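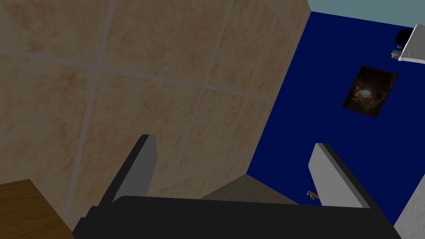
Corrections to Spoken Statements in Government Press Briefings
Project report, Uliana Stasiv and Mwende Ndung'u

1. Aim
The project measured how often a press office changes the meaning of an official's spoken statement after it has been made, and how long the change takes to reach news coverage.

2. Data
We used 260 briefing transcripts from the Guvura regional government, all dated before February. Each was matched to news items in the Fastex archive, which returned 2,000 items after duplicates were removed. Items under four sentences were dropped before matching.

3. Method
A correction was coded as "wording" if the office said the official had misspoken, and as "scope" if it said the answer referred to a different question. Both authors coded every transcript separately. Disagreements were settled using the Dmytriv coding guide, with one change: written notes issued the same day were treated as part of the briefing.

4. Results
We found 66 corrections. Scope corrections were more common than wording corrections, mainly on foreign policy and border questions. Most news items quoted the first statement and the correction together. Items published before the correction were rarely updated.

5. Limits
Transcripts from the Tora district office omit reporters' questions, so scope could not always be checked. Broadcast coverage was not included.

Submitted 17th March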